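Demonstration operators (part-time, fixed term), Hodine project

Posted Thursday, October 9, 2025
Reports to: Kekeli Ansah, data lead
Location: Puden workshop, on site only

We need four people to operate robot arms by hand so that a learning system has something to copy. If you have read elsewhere that machines now teach themselves, please adjust your expectations before applying. Ours learns from recordings of people doing a task, and when the recordings are poor, so is everything that comes after them.

What the job is

You sit at a pair of hand controllers and move an arm through a short household or workshop task. Pick up the part, turn it, put it where the task sheet says. Then you reset the table and do it again with the part in a slightly different place. Each attempt is one episode. We want 300 usable episodes for each task on the list, and a fair share of what gets recorded is thrown out at review.

You will also label your own work. After each episode you mark it as good, poor or failed and write a line saying what went wrong. We take the failed ones seriously. An operator who never reports a failure gets a visit from Kekeli.

What the job isn't

It isn't research. You won't be designing models, and we'd be misleading you if we called this a way into doing so. Shivam Pandey, who trains the models, will show you results now and then, and he is happy to be asked hard questions about them. Some of those results are unimpressive. The first system we trained, on a set of recordings bought in from outside, learned mostly to hover. We have not bought any in since.

It also isn't exciting for very long. Most people enjoy the first morning. By the third day the novelty has worn off and what remains is careful, repetitive handwork with a lot of waiting for the recorder to save. Please think about whether you'd mind that.

Who we're looking for

Steady hands and patience matter more to us than any qualification. We have had good operators who came from sewing, dental work and bicycle repair, and a couple of poor ones with engineering degrees who kept trying to improve the task instead of doing it. Left-handed applicants are very welcome, as our recordings lean heavily the other way.

You should be able to:
– sit and concentrate for sessions of 80 minutes, with a proper break between them
– follow a written task sheet to the letter, and tell us when the sheet is wrong
– write short, plain notes in English
– admit to a bad episode

Gaming experience is neither here nor there. Plenty of applicants mention it. We have looked at whether it helps and couldn't find that it did.

Hours and pay

Two sessions a day, mornings or afternoons, on a rota set a fortnight ahead. The contract runs until the end of February. It may be extended, but that depends on whether the recordings turn out to be of any use, and we won't pretend to know yet. Pay is by the hour and not by the episode. We tried paying by the episode and got exactly the quick, sloppy work you would imagine. Training is paid at the full rate and so is time lost to faults – there will be faults.

What we record

The arm's movements, the controller inputs and the view from the wrist camera. We don't record your voice or your face. Your name is kept apart from the episodes, which carry an operator number only. The recordings stay with Hodine and our partner Michiels, who check a portion of them for quality. If either wanted to pass them on to anyone else, you would be told in writing first.

How to apply

Send a short letter to the Hodine office at Puden, marked "Operators". No CV is needed. Tell us about something fiddly you have done many times over and how you kept your standard up. Suitable applicants will be asked in for a paid trial session. Bring reading glasses if you use them, and wear something with sleeves that won't catch.
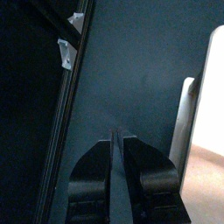 Will operators lose their work once the system has learned the tasks?

Possibly, though we think the end of the contract will come round well before that does. Nothing we have trained so far can do a whole task reliably without a person standing by, and each new task needs its own recordings. We can't promise work after February in either case.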